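Chapter 6
Gathering Examples

By now you have a learning system that can, in principle, learn anything, and in practice has learned nothing. It sits there like a student who bought all the books. The earlier chapters dealt with how such a system digests examples. We now turn to where the examples come from, a subject most textbooks handle in a paragraph, usually one containing the phrase "given a data set."

Somebody has to give it. In manipulation work, that means a person doing a task over and over with a tool shaped like the robot's hand, while a camera on the tool records what the hand would see. The method is cheap and quick to teach, and it can go where the robot can't, including up the stairs. It also moves the hard decisions out of the code and into a room with furniture in it.

Our running case is the Caldeira set, a collection of bed-making and cloth-handling examples recorded with hand-held grippers in ordinary homes. We chose it because its mistakes are well documented, several of them by us.

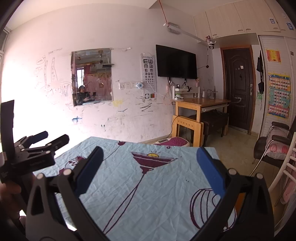 Figure 6.1. A hand-held gripper open over a printed bedsheet, with a second gripper at left.

6.1 Why bother with real rooms

The first Caldeira recordings were made in a lab, on a plain white sheet, against a plain gray wall. The system trained on them did beautifully on plain white sheets against plain gray walls. Shown a sheet with a pattern, it tried to pick up the pattern.

A learning system will use whatever helps it, and it has no idea which parts of the view you consider important. If every example has the same wall, the wall becomes part of the task. The cure is variety, and homes supply it free of charge. People draw on walls. They hang mirrors, which show the system a second room it will never get to visit. They buy sheets with cocktail glasses on them. A designer asked to invent this much variety would bill for a month and deliver three shades of beige.

Variety has to be spread around, though. The second round of Caldeira held 417 examples, of which 81 came from one home with a very patient owner. The owner's bed was learned superbly. Check your totals by place before you check them by anything else, and set a limit per place before recording starts. Afterward you will be too fond of your numbers to throw any out.

6.2 What counts as one example

An example needs a beginning and an end. This sounds like the sort of thing one could skip. The Andau team skipped it, and spent the following October arguing over whether smoothing a corner twice was one example or two, or one example with regrets.

Write the rule down first. For Caldeira, an example begins with the fingers open and clear of the cloth and ends when they are open and clear again. Everything between belongs to it, including fumbles. A fumble followed by a recovery is worth keeping, for the robot will certainly fumble and would benefit from some guidance on what comes next.
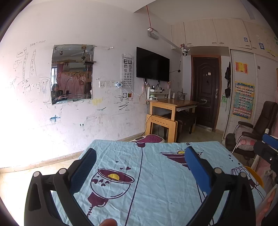 Does the person recording need to be skilled at the task?
Ordinary skill is enough. What matters more is a steady pace and using the tool alone, without a helpful free hand reaching in to fix things. The robot won't have that hand, and an example that depends on it teaches a trick the robot can't perform.

6.3 Before you record

Make a short trial of 12 examples and play all of them back at full length. It is dull work. Look for fingers that leave the view, glare that hides the cloth, and stretches where the tool moved so fast that the picture smeared. Then try training on the trial set. The result will be poor, but you will learn whether your files can be read, a question better settled now than after a month of recording.

The next section takes up labeling, where the arguments get longer.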